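Similbridge Evening Workshops
Posted in February by the course instructor

Handout 5: Backdrops, Rods and Clamps

Welcome back! Last time we got through table heights and sight lines, and tonight we get to my favorite part of setting up a work area, hanging cloth. It sounds like nothing, and then you spend an evening with good fabric and a decent clamp and you never want to look at a bare wall again.

Start with color. Bright green is the classic choice when you plan to swap the background later (chroma key, Unit 3), and it works best when nothing on your table comes close to that green. Black does a different job. It soaks up light, hides clutter and gives the eye somewhere to rest. You can hang the two side by side, so try it both ways tonight!

Terms to know:
Drop: the full height of the cloth, top edge to bottom edge.
Return: a side piece that wraps around toward the viewer.
Spill: colored light bouncing off the cloth onto your objects.

Spill is the one that trips up everybody, me included. Keep pale tabletops well forward of the green. On the Aguirre project we started with 23 inches between cloth and table, went to 40, and the greenish cast on the white surface was gone. I was thrilled, and a bit embarrassed at how long we'd put up with it.
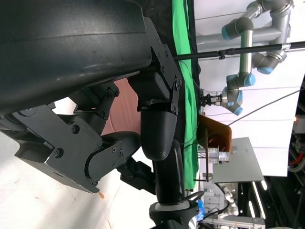
Fig. 1. Green cloth beside a black curtain panel, with a pale tabletop and a thin black rod with a small clamp.

Now, rods. A thin one is quick to move and easy to lose track of, so run your hand along it before you tighten anything. Put the clamp on finger-tight, step back, check the line of the cloth, then finish the job. Wrinkles come out with a steamer (low setting, keep it moving, and please test a corner first).

For next time: hang a drop at home, any cloth will do, and bring a sketch showing your distances. Read the Provomier notes on fabric weight up to page 91. The section on hems is wonderful!

Questions: leave a note at the Similbridge front desk
© Similbridge Evening Workshops
Back to top

Related handouts
Table Heights and Sight Lines
Chroma Key Basics (Unit 3)
Steaming and Storing Cloth
The Zenix Lighting Exercise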